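Visit to the robotics club at Oldale, 10/10/2020

I went to Oldale with two other teachers from Belerbridge. We want to start a robotics club of our own and had asked to sit in on a working session. The drive is 27 miles and parking is behind the gym.

Ľubomír Kadlec runs the club. He teaches programming during the week and has the computer lab for club meetings. The students are building a set of hand-held grippers for their yearly project, which they will show at the Toivonen student fair in June. They work in pairs, one holding the gripper and one keeping notes, and they trade places when a task is done.
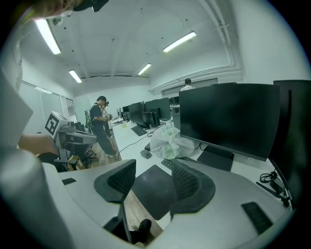
Do students need to know how to program before they join?

Most don't. Kadlec starts new members on assembly and note keeping, and they pick up Python from the older students over the first term.

The budget was what we most wanted to see. The club spent $2,311 last year, and $867 of that went to finger pads, screws and printer filament. Pads wear out fast and he orders them in bulk. The rest was fair fees and the bus.

Naveed Kazmi, a second-year member, went over the project log with us. Every trial gets a line: who held the gripper, what was picked up, whether it was dropped. There were 2,569 lines when we looked. He said the early ones are hard to use, as people wrote "ok" in the result column and left it at that. They now have a fixed list of words for results.

Kadlec gave us a copy of his parts list and the blank log sheet. I have put both in the shared folder under Oldale. We still need to ask our office about a room.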